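Skurnon 양팔 셀 정비 진행 보고 (Timine 과제 2차 중간)

작성일: 2021년 7월 28일 수요일
작성: Stefaniia Marchuk (Pundisar 셀 운영 담당)
수신: 과제 관리팀

급하게 정리해서 보냅니다. 표 양식은 다음 주에 맞춰서 다시 올리겠음. 내용은 이대로 보셔도 됩니다.

1. 요약
- 시뮬레이션 셀 설정 작업 대부분 완료. 실기 반영은 왼팔까지.
- 오른팔 그리퍼 영점 재설정 남음. 부품 대기 중.
- 예산 초과 없음. 일정은 4일 밀림.

2. 이번 기간에 한 일
4월 보고에서 지적된 왼팔 손목 오프셋 문제부터 처리. 원인은 교체한 그리퍼 브래킷 치수가 모델 파일에 안 들어가 있었던 것. 실물은 새 브래킷, 모델은 옛날 브래킷. 그래서 시뮬에서는 잘 잡고 실기에서는 손끝이 빗나감. 모델 파일 수정하고 충돌 형상도 다시 만들었습니다.

파지 반복 시험은 수정 후 269회 돌림. 낙하 2회, 둘 다 그리퍼 힘 설정을 일부러 낮춘 구간에서 나온 것. 기본값에서는 낙하 없었음. 로그는 공유 폴더에 있고 파일명 규칙은 지난번과 같습니다.

카메라 쪽. 기울어진 시점에서 좌표 변환이 틀어지는 버그가 있었는데 Cruzado 쪽에서 패치를 받아서 적용. 적용 뒤에 손목 자세 다시 기록했고 관절 한계값도 같이 점검. 왼팔 팔꿈치 한계가 너무 좁게 잡혀 있어서 풀어줌. 오른팔은 그대로 둠.

집안 환경 배경은 바꾸지 않았습니다. 가구 배치 바꾸면 지난 결과하고 비교가 안 되서, 과제 끝날 때까지 고정하는 걸로.

3. 시뮬레이션 화면

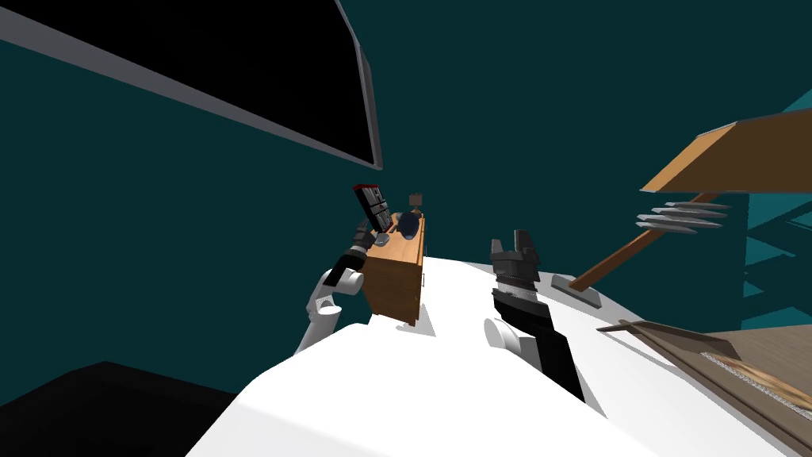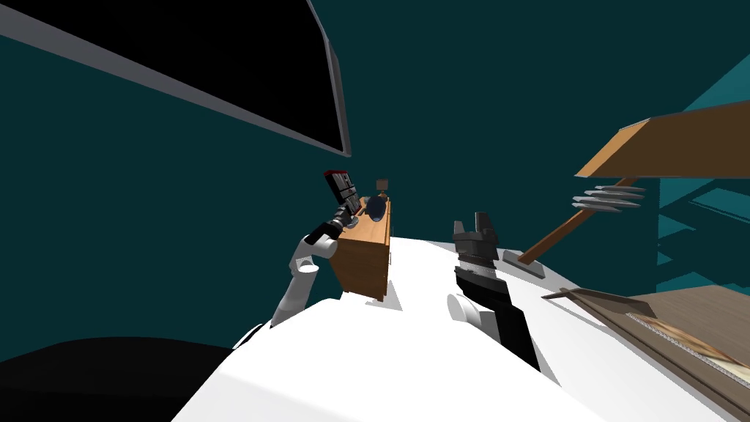 그림 1, 2. 시뮬레이션 셀의 양팔 화면. 두 그림 모두 오른팔 그리퍼는 열린 상태.

4. 남은 문제
오른팔 그리퍼: 전원 넣을 때마다 영점이 조금씩 달라짐. 엔코더 케이블 접촉 불량으로 보고 있음. 케이블은 주문했고 도착하면 바로 교체, 그다음 영점 다시 잡고 왼팔과 같은 조건으로 반복 시험. 그 전까지는 오른팔 실기 시험 안 합니다. 시뮬에서만 돌림.

윤활: 어깨 관절 정기 윤활은 했음. 팔꿈치는 커버 볼트 하나가 뭉개져서 못 열었고, 볼트 빼는 공구 빌려오는 대로 진행 예정. 소음이나 온도 쪽 이상은 아직 없습니다.

정비 기록: 종이 일지하고 전산 기록이 따로 놀고 있어서 전산 쪽으로 합치는 중. 항목 25개 중 아직 못 옮긴 것들이 있는데 대부분 케이블하고 커넥터 관련. 이건 케이블 교체할 때 같이 정리하는게 빠를 것 같습니다.

5. 다음 기간 계획
- 오른팔 엔코더 케이블 교체, 영점 재설정
- 팔꿈치 커버 볼트 제거 후 윤활
- 양팔 동시 동작 시험. 시뮬 먼저, 충돌 경고 없으면 실기로
- 비상정지 점검 절차서 개정. 지금 문서는 옛날 제어기 기준이라 버튼 위치부터 틀림
- 모델 파일 버전 관리. 브래킷 건 같은 일이 또 생기면 안되므로 부품 교체 시 모델 수정까지 해야 작업 완료로 처리

6. 요청 사항
예비 엔코더 케이블을 한 벌 더 사두고 싶습니다. 현재 소모품 항목 안에서 가능하고 항목 변경은 필요 없음. 승인만 부탁드립니다.
그리고 일정 4일 밀린 건 최종 시험 날짜에는 영향 없는 걸로 보고 있는데, 케이블 납기가 늦어지면 다시 연락드리겠습니다. 납기 확인 메일은 Skurnon 담당자에게 보내놨고 회신 기다리는 중입니다.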